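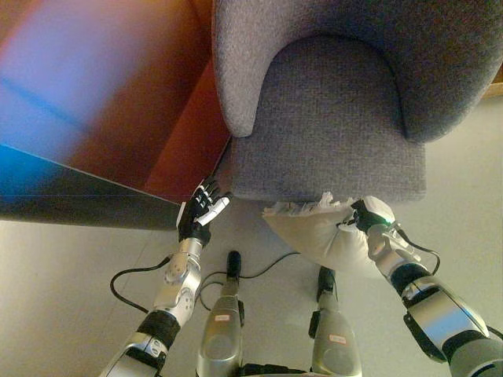
Writing the blurb for your romance novel is a strange job, and I say that as someone who once spent longer on 13 lines of back-cover copy than on the last chapter. You know every corner of your story, so you want to put all of it in. Try moving away from the keyboard first. A gray upholstered armchair with nice curved arms is my idea of the right place for it, with a notepad on your knee and the manuscript well out of reach.

Step 1. Start with one of your two leads and one thing she wants. For my small-town story Evodcombe, my first try ran to 358 words and began with her grandmother's bakery – lovely stuff, all of it cut. The new opening was simply, "Tess needs a buyer for the bakery by March."

Step 2. Bring in the other lead as a problem. He can be charming later on, but on the back cover he should be standing squarely in her way. In my case he owned the shop next door and wanted hers too.

Step 3. Say what happens if she gives in, and what happens if she doesn't. Keep it to 2 sentences if you can. I usually need a third and then grumble my way back down.

Step 4. Stop before the ending! Readers who love romance already trust you for the happy part, so leave them at the moment when it looks hardest to get there.

Now read the whole thing out loud, slowly, and mark every spot where you run out of breath. Those sentences want splitting. Leave it overnight if you have the patience (I rarely do) and check the names once more before you upload – I spelled Zesholm two different ways on my second book and only noticed when the paperbacks came.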